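Fukevville's shared work room is open again, round table and all
January 8, 2021
By Firdevs Ersoy

I stopped by the old Arnby building on my way home this week, mostly to get out of the cold, and ended up staying almost two hours. The shared work room on the ground floor is open again after being shut for repairs since the fall, and I have to say it looks good in there! If you ever used it before, you remember the long gray desks and the way everyone's elbows ended up in everyone else's business. Those desks are gone. They went to the high school, which was happy to have them.

What's in there now is a bunch of smaller tables, and the one I got attached to is the round wooden one. It's a warm honey color with big wavy grain lines running across the top, and it shines like somebody has been at it with a cloth all morning. Light gray chairs go with it. Onyekachi Haruna runs the room and picked out most of the furniture herself, and she told me the round table came out of a dining room over on Kjærgaard Street. The family was moving to a condo and couldn't fit it through the new front door.

"I paid 54 dollars for it and I would have paid more," she said. "Don't print that, they might come back." (Sorry, Onyekachi.)

The whole redo cost 700 dollars, paint included, and most of that came out of the bake sale and the used book table last year. I bought a lot of those books, so I feel like I own a leg of something.

There are computers to borrow now too, which is the part I think people will really care about. You sign one out at the front counter, take it to whatever table you like, and bring it back by closing. Each one comes with a mouse and a charger, and you can ask for a mouse pad if you want one. I always want one. The pad I like is dark charcoal with rounded corners, nothing fancy, and it keeps the mouse from skating all over that glossy wood. 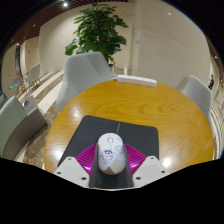 Lawal Ogbonna was at the counter when I came in and he walked me through the sign-out sheet, which is still on paper. You write your name, the time, and what you took. He said they tried doing it on a screen for a few days before opening and everyone hated it, him included. I filled mine in wrong anyway and put last year's date.

The accessories are mostly donated, so nothing matches, and I kind of love that. Indier, the little gift and stationery shop next to the bakery, gave a box of things that hadn't sold over the holidays. The kids have their favorites already. My nephew Osaze Yusuf (he's 11 and has opinions) went straight for the white mouse with the cartoon characters on it, all in pastels, with a dark-haired little guy on the back. I asked him who the character was and he looked at me like I'd asked who the president was. I still don't know.

I'm the kind of person who uses whatever mouse is handed to me, so I didn't expect to have a preference either, but I tried his while he was off getting a snack and it was a nice size for my hand. I did notice it's a lot easier to find on a table than the old black ones, which used to vanish under people's coats and papers. Lawal says he spent half of last winter looking for those.

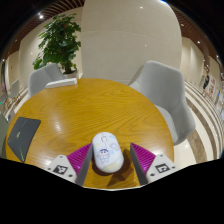

A few house rules, as passed along to me. Drinks need a lid, and they go on the side shelf if you're at one of the wooden tables. Onyekachi is serious about rings on the wood and I believe her. Phone calls go out in the hallway. Seats are limited for now and masks stay on, so if you're planning to come with more than one other person, call ahead.

The room is open afternoons through the end of January, and after that they'll see how busy it gets before setting the spring hours. I'm told evenings are possible. Femi Anozie is also putting together a beginner computer hour for folks who want help with email and online forms and that sort of thing — it's free, you don't need to bring anything, and you can just put your name on the list at the counter. There were already some names on it when I left, including my neighbor's, which surprised me, because she told me last month she was done with computers for good.

They could still use desk lamps in working order and one more small bookcase. The printer is back too, with the first 100 pages each day on the house and a jar for change after that. Drop-offs go to the side door, and please ring the bell, it's a heavy door and they can't hear you knock.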